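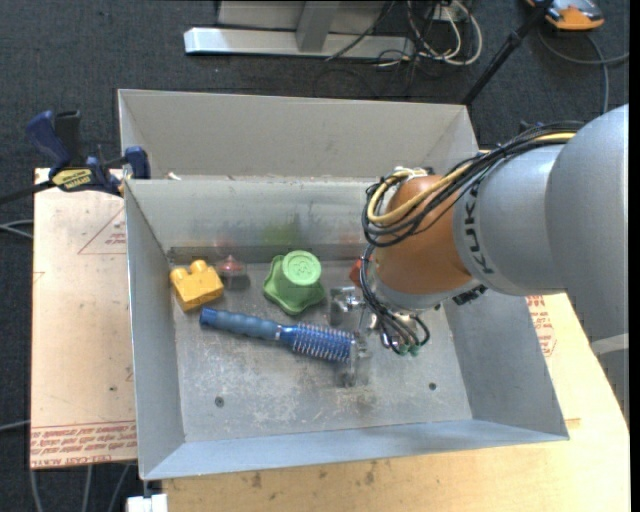

Trurnance Small Objects

README, revision 6

Contents

Trurnance is a set of still pictures of small household things lying in a metal bin. The things are the kind that collect in drawers, toy boxes and bathroom cabinets: building blocks, hairbrushes, plastic caps and other bits that have no fixed place in a house. There are 3139 pictures in the full set. Of these, 1544 have a complete object list and 808 have outlines as well. The rest have a bin name and nothing else.

Folders

bins - one page for each bin, with its measurements and the state of the metal
objects - the object list, one line per object
pictures - the stills, grouped by bin
outlines - outline files, named to match the stills

Bins

The bins are named Bandino, Kang and Trindale. All three are open at the top. They are used as they are, with their scratches and scuffs, and are not repainted. Marks on the floor of a bin are not objects and should not be outlined. The same goes for holes in the metal. If you are writing your own labels, check the bin page first, as a small dark hole is easy to mistake for a button or a washer at low resolution.

Object names

Names are short and say what a thing is, then its main color. A yellow toy block is "block, toy, yellow". A blue round hairbrush is "hairbrush, round, blue", and it stays one object from the end of the handle to the end of the bristles. Handles, bands and bristle heads don't get their own lines.

Some things are hard to name. For these we use the material and color if they are clear - "plastic piece, light green" - and leave the use blank. Please don't guess at a use from the shape. Earlier revisions had three different names for the same cap, and merging them took longer than naming them had.

Things that are mostly hidden are listed as "object" plus the color that shows. See-through things are marked "translucent" in the notes column, and their outlines should be treated as less exact than the others.

Reflections

Metal walls pick up color from whatever is near them. A green or red patch on a wall is often the reflection of something on the floor of the bin. Reflections are never outlined. In revision 4 a few of them were listed as objects by mistake, and those lines have been removed.

Known problems

Toy blocks are listed by color only, so two blocks of the same color share a name.
Embossed marks on caps and lids are not transcribed.
The notes column uses both "gray" and "silver" for bare metal.
Kang has fewer outlines than the other two bins.

Changes in revision 6

Hairbrushes and combs are now separate names. Blank lines at the end of the object list are gone. The bin page for Trindale has new measurements, taken inside the walls at floor level.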